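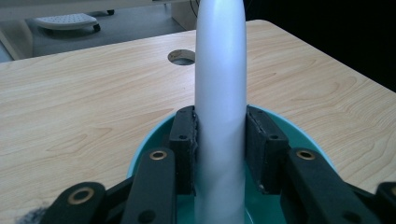 Lerance hand-held gripper study: questions and answers

Last updated Apr 28, 2021

What is the study about?
We want to know if a robot arm can learn table tasks from recordings made by people holding a gripper, with no robot in the room. Melati Wattimena runs the recording side and Mahnaz Khosravi trains the models.

Where are the recordings made?
At ordinary desks in our Cudisbridge office. We don't clear the floor or change the lighting between takes.

What does a recording contain?
The view from the camera on the gripper, how far the fingers are open, and the path of the hand. One take lasts 11 seconds on average.

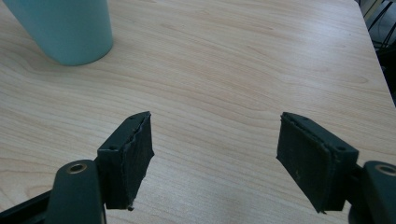

Do you keep takes where the fingers hold nothing?
Yes. The approach matters as much as the grip. An early model trained only on the part after contact closed its fingers too soon and often missed.

Does wear on the pads matter?
Less than we expected. We trained two models, one on takes with new pads and one on takes with worn pads. The worn-pad model did slightly better on smooth objects. We can't yet say why.

What is the main result so far?
With 64 takes per task, the arm finished almost as many trials as it did with takes recorded by steering the arm itself. Tall objects are still the weak point, as the arm tends to tip them when it lets go.

Can I have the data?
The first set will be released in May. Write to Mahnaz if you need it sooner.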